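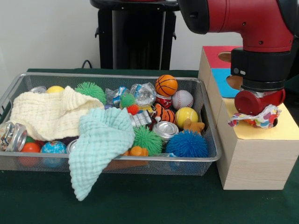

Patterned cloth at the hole in the yellow top, basket still crowded. Clutter branch of Gruvow.

Gruvow clutter work – gallery and notes
Posted August 2025, Asadi bench, Sirkholm

Quick page so people stop asking me for the link. It's the software side of the basket and box task: what Gruvow (the planner) does, what Sostport (logging and replay) does, and where it still falls over. Notes go with the picture, in no good order. Will tidy later, maybe.

The task in one line
Pick a thing out of the mess, carry it to the wooden box, put it to a hole. Soft things and hard things share the basket. Same code path for both up to the grasp, then it splits.

Segmentation
The two muslin cloths are the worst of it. Cream one is all wrinkles and the segmenter loves to cut it up along the folds, so you get a handful of little "objects" that are really one cloth. Turquoise one lies over it and hangs down over the front rim onto the table. Old code cropped everything at the rim, which meant the hanging corner was thrown away and the planner thought the cloth ended at the wire. Crop is gone now. We mask the basket itself and keep whatever crosses it.

Merge step joins fragments if color and depth agree along the shared edge. Works fine for cream, less fine for anything with a print on it. The patterned piece (red, orange, blue, green on white) still splits by color about as often as I'd like to admit. Shahla Rezaei has a version that looks at depth only and ignores color when the patch is thin and crumply. Not merged yet, tests are red on her branch for a reason unrelated to the actual idea.

Shiny stuff
Cans. Silver tops, silver sides, crushed ones. Plus the clear wrappers toward the back, which depth mostly can't see at all. Sostport shows those as holes in the cloud and for a long time we just filled the holes with whatever was nearby. Bad plan – the planner would happily aim straight through a wrapper at the ball next to it. Holes are now marked "unknown" and cost extra to pass through. Slower picks, fewer dumb ones.

For can rims we fit a circle in the color image first, then guess the axis. If the fit is poor, skip the can and come back after something else has moved. A can with a cloth over half its rim gets skipped nearly every time. Fine by me.

Balls
Easy, mostly. Sphere fit, done. The spiky rubber ones are the exception, the nubs make the surface noisy and the radius comes out too big. There are five of them in there, different sizes, so a fixed correction doesnt help. Current fix is to fit the sphere to a smoothed cloud and let the gripper close until it feels contact. The little globe is the other odd one. Segmenter wants to treat continents as separate from ocean. Same merge step as the cloths handles it.

Picking order
Gruvow scores each candidate on how much of it is visible, how much is lying on top of it, and how sure we are of the shape. Top score goes first. It used to be greedy with no memory and would retry the same buried can forever. Now each failed try drops the score, and the drop wears off once anything near it moves. Cheap trick, big difference in how the runs look.

The "what's on top" graph is rebuilt from scratch every pick. I tried keeping it between picks and it drifted within minutes. Rebuild takes 38 ms on the bench machine so I'm not going to fight for it.

Cloth at the hole
The part I've been spending time on. A ball goes to a hole by its center and you let go. Cloth has no useful center, it's a blob with flaps. So we don't plan for the cloth, we plan for the grip point, and treat whatever hangs below as a fuzzy cylinder that we grow or shrink from the wrist view. Approach from above, come down slow, stop when force passes the limit. Then a short press and a small wiggle.

Press depth is still a magic number. I know. It lives in the config as press_depth_soft, please don't hard code it again.

The hole in the top is found once per run and held. The ones in the colored panels get a fresh fit each time, they're seen at an angle and the circle turns into an ellipse that slides around if the light changes. Plain wood at the front gives no trouble, it's just a flat collision box as far as Gruvow cares.

Control loop
Arm tracks the plan in joint space until close, then switches to a Cartesian mode with soft stiffness. The handoff had a visible jerk. Cause was embarrassing – the two controllers used different time stamps and the second one started from a pose that was already old. Fixed by having the second controller read the live pose at the switch. There's a test for it now with a timeout of 100 ms, if it fails on your machine check your clock sync before you message me.

Also the elbow. With the box standing right beside the basket the planner likes to swing low over the rim to save distance. Added a height floor between the two. Ugly paths, no snags.

Sostport replay
Every pick is saved as one record: images, cloud, masks, graph, chosen grasp, joint trace, force. Replay lets you rerun perception on old records without touching the arm, so please do that first. The set we test against has 1215 picks in it, plus over 3000 single stills that are good for segmentation only. Don't mix the two lists, the loader wont complain and your numbers will be nonsense.

Replay can't tell you anything about cloth after contact. It plays back what was recorded. If you change the grasp, the cloth in the record doesn't know that.

Still open
– Merge step on printed fabric (Shahla's branch)
– Unknown regions grow too large when two wrappers touch
– Toy animals. Tiger stripes confuse the masks, and the tan one tends to get glued onto the tennis ball next to it
– Wiggle should stop early when force drops, right now it always runs the full count
– Config docs are out of date, half the names changed in the spring

Next pass at this page is in October, after the planner rewrite lands. If you want to try the clutter branch before then, pull Gruvow and Sostport together, the versions have to match. Issues go in the tracker under "basket", not in my inbox pls.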